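Projet robotique du semestre, équipe Drerkora, on est 4. Le bras doit saisir un petit gobelet, puis une tasse, sur un bureau encombré. Démo en février.

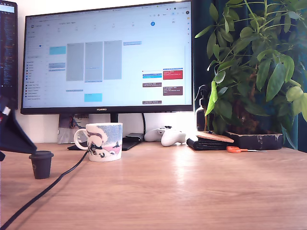 Le poste de travail, planning à l'écran.

Côté logiciel — 1258 lignes, dont la moitié à reprendre selon Ragnvald Nordin, notre encadrant. Il a raison pour la calibration.

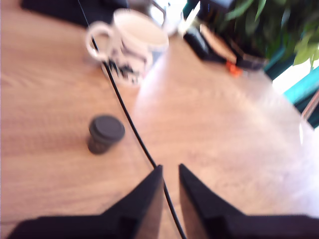
L'approche se fait maintenant en 2 temps, avec une pause avant la fermeture. Reste à régler l'angle du poignet, limité à 90 degrés dans le code. On reprend demain.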